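Keeping cool at a desk: what people do before they open a window

Wakana Oshima and Isamu Yokoyama
03/05/2024

4. What we found when we asked about small fans

I should say at the start of this section that I came to the subject as a sceptic. Isamu has kept a fan on his desk for as long as I've known him, winter included, and I always put it down to habit. When we planned the study I wanted to spend our time on blinds and windows, and he wanted a whole set of questions about fans. We did both, and the fan answers were far more interesting than mine.

To recap from Section 2, we spoke to 19 people who work at a desk for most of the day, 12 of them in the Katayama building at Flullcombe and the rest at home. Everyone kept a diary through the warm spell in October, which caught the building with its heating already on for the year. (We couldn't have planned that, and I'm not sorry it happened.) Each time they did something to feel cooler they wrote down what it was, what they had tried first and whether they were glad they'd done it.

The first thing I noticed was the order. Reading the diaries straight through, you'd expect people to begin with whatever works best, and they don't. They begin with whatever is closest to their hands. Sleeves get pushed up, a drink gets fetched, and then the fan goes on. The window comes a long way down the page, even for people sitting right beside one. Opening it means standing up, and in a shared office it also means looking round to see who might mind. A fan asks for none of that. You stretch out an arm and carry on typing.
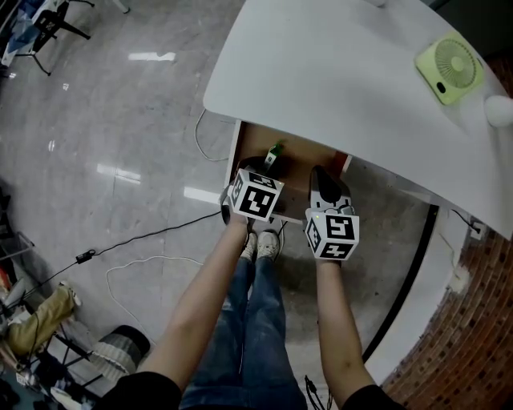 Isamu calls this the reach rule, and although I argued against giving it a name I've ended up using it myself. It fits with what Romer found for desk lamps, where the switch mattered more than the brightness, and we borrowed the wording of two of our diary prompts from that work. Where we differ from Romer is on how long the effect lasts. In the lamp study people seemed to settle on one way of doing things and stick to it. Our lot changed their minds constantly. One woman put her fan on and off so many times in a single afternoon that she gave up writing it down and simply put 'fan, again' in the margin.

The second thing was noise, and I'd got this wrong in the pilot. I had assumed a noisy fan would be switched off sooner. In the office that was true, more or less, but the people at home often said they liked the hum. A man who worked in his spare bedroom told us it covered up the road outside. Another said the house felt too quiet once the fan went off, so he left it running and put a jumper on – which rather spoils it as a way of cooling down, though I do see his point. We had no box in the diary for this, and I'd add one next time.

Then there's the matter of where the moving air goes. Of the people who used a fan, 9 told us they pointed it away from their face, mostly because of dry eyes or paper blowing about. That left their hands and arms getting most of the breeze. I tried it for a fortnight while we were writing up and was surprised by how much cooler I felt with only my forearms in the draught. It's one person's fortnight and I wouldn't hang anything on it, but anyone with access to a proper climate room could check it easily enough.

4.1 A note on sharing

We hadn't meant to ask about sharing at all. It came up because the office diaries kept mentioning other people. A fan at one desk is a draught at the next, and most of the small quarrels we heard about began that way. They were very polite quarrels. People angled a fan by a finger's width, or went to make tea and hoped it would be off when they got back. Only two people said they had ever asked a neighbour outright to turn one down, and both of them told us they'd felt awful about it for the rest of the day.

Dilov suggests that shared rooms drift towards whatever suits the person who complains most. I can't say we saw that. If anything our rooms drifted towards whoever got in first in the morning, as the fan was already going by the time anyone else sat down and it seemed rude to bring it up. Isamu reads the same pages differently and thinks the early arrivals were simply the ones who felt the heat more. We went back and forth on it for weeks. The diaries record when a fan went on, but they don't say when people arrived, so for now we've agreed to leave it open and put both readings in the paper.

Contact: Wakana Oshima, Katayama building, Flullcombe | © 2024 the authors | Back to top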